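The shelf is yellow now and I'm not sorry

I promised a couple of you an update on the back room, so here it is, written with a cup of tea going cold next to me and paint still on my left elbow. If you only come for the recipes, come back next week, there's a plum thing on the way.

For anyone who missed the last one: I rent half a unit on the Flillska estate, behind the tyre place, and I've been there two years. I moved in with one workbench and a box of bits, and since then the bits have been breeding. By the end of the summer I was keeping small parts in soup tubs, on the windowsill, in the pockets of coats I wasn't wearing, and (a low point, this) in the salad drawer of the little fridge. I once spent most of a Tuesday looking for a bag of clips that I was sitting on.

So October was going to be the month of storage. I'd had my eye on some proper modular shelving from Runisach for ages, but their quote came to more than 2210 pounds with delivery and I laughed so loudly that the man from the tyre place put his head round the door. In the end I got mine second-hand through Telmo Cabello, who was clearing out a stockroom across town and wanted the lot gone by teatime. I paid 250 pounds, cash, and he threw in a bag of brackets that fit nothing I own.

It came in a colour I can only call Extremely Yellow. I did think about painting it. I got as far as buying a tester pot in a sensible grey-green, did one patch on a spare end piece, looked at it for an evening and thought, no, that's miserable. It's a room with one window that faces a wall! The yellow stays. It's like having the sun in, and you can spot a dropped screw on it from the doorway, which you never could on my old brown bench.

The trays were the next argument, mostly with myself. What I wanted was something open that I could grab from without lifting a lid, because I know what I'm like with lids. They end up in a pile and then none of them fit anything. I looked at clear ones, I looked at wire ones, I looked at some very handsome baskets that would have swallowed a whole packet of washers through the gaps and never given them back.

What I ended up with was black trays with rounded ends, from an Annamalai clearance listing, item number 3573 if you want to go hunting, though I suspect they've gone by now. They're a funny shape. There's a little tab sticking up at the side that I took for a handle and then for a label holder, and I still haven't made up my mind. I've been clipping paper notes to it and it seems happy enough. Black on yellow does look a bit like a wasp, I'll grant you, and my sister has already started calling the place The Hive. 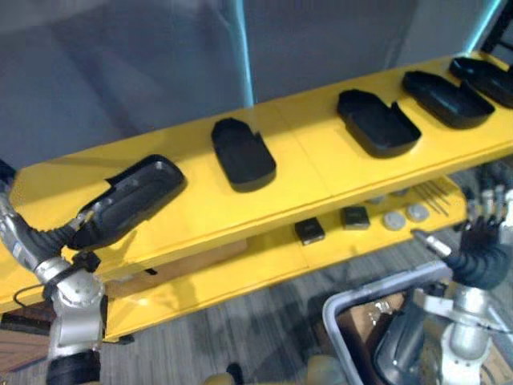
Trays along the top, small parts down below. The one on the left is doing its own thing.

I put them on the top shelf as that's the height my hands go to without thinking, and left the lower one for the small parts that come and go all day. I had it the other way round for the first week and it was hopeless. Every time I wanted something I was ducking, and I'm too old and too tall for ducking. If you're setting up something similar, stand where you'd normally stand, shut your eyes, and reach. Wherever your hand lands is where the things you use most should live. I read that somewhere years ago and ignored it, as you do.

Spacing took me longer than I'd like to admit. My first go was to line them all up tight against each other, like books, and it looked marvellous for an hour. Then I tried to get one out and the neighbours came with it. They need elbow room. I also gave up on getting them dead straight, and having most of them on a slant suits me better, as I come at the shelf from one side anyway and they sort of point at me.

There's a join on the top where two of the panels meet. I spent a silly amount of time on that join -- shims, a spirit level, some language -- and it's fine. You can see the line and I've decided I like knowing where it is. I use it as a divider now. Things for the current job go one side, things for the next job go the other, and when I get it wrong I at least get it wrong consistently.

I've got a grey-rimmed bin down by the shelf as well, so the rubbish has no excuse for ending up on the floor. I used to have a carrier bag on a hook for that and it split about once a fortnight, always on the day I'd swept. Please, if you take one thing from this post, buy a bin with a stiff rim.

Still to do: labels, proper ones, as paper notes go soft and furry at the corners. Fustusach do some nice little stick-on ones with a matt finish, but they only sell them in huge packs and I can't see myself getting through that many before I retire. If anybody local fancies splitting a pack with me, shout in the comments. I also want a strip along the back edge of the top shelf, something low, for the day I push a tray too far and send it over. And the end of the bench is still a disgrace, but I'm keeping that for November, when I'll need something to complain about.

A few of you asked whether it has made me tidier. Well, I put things back now about four times out of five, which for me is a personal best, and the salad drawer has salad in it. I did find one soup tub at the weekend, behind the kettle, full of tiny springs. No idea what they're off. They've gone on the lower shelf with the rest until somebody claims them.

Right, tea's stone cold. Plum thing next week, assuming I can find the big pan.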